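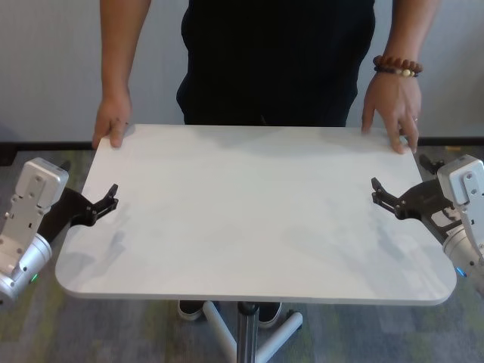
Tables for the Mutmont room

The reading room at Mutmont reopens in October, and the furniture is being sorted out now. We have 18 small tables coming over from the Clallitz building. They are the light-topped ones that used to stand by the windows, and most are in fair shape. Chairs will follow once the floor is done.

The delivery from Namero was priced at 2,020 with fitting, so we are moving the tables ourselves and spending the money on lamps.

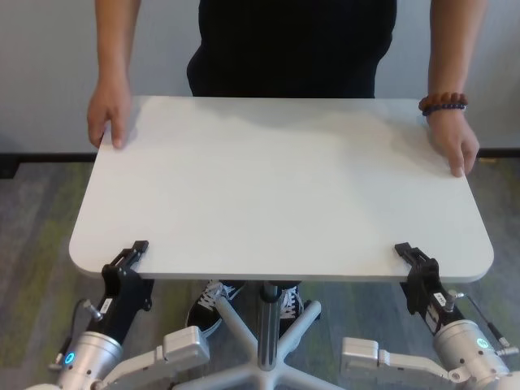 Moving day rules are the same as last year. Two to a table, one at each end, and agree on the door before you lift. Take hold at the far edge with both hands, set well apart toward the corners, fingers over the side. The tops have rounded corners and a thin rim, so there is not much to grip if you start in the wrong place. Lift by the top only for short distances - for the stairs, turn the table on its side and carry it by the legs. Put it down before you change hands.

The hallway at Matubbar is the narrow part. It measures roughly 90 centimeters at the coat hooks, and

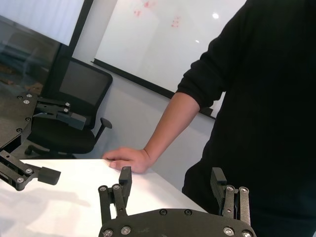

the hooks are staying, so tables go through sideways there. Blankets are in the cupboard under the stairs. Please bring them back folded.

Tharindu Liyanage has the room plan and the key. Tell him by 2014-05-18 if you can help carry, and say whether you can do stairs.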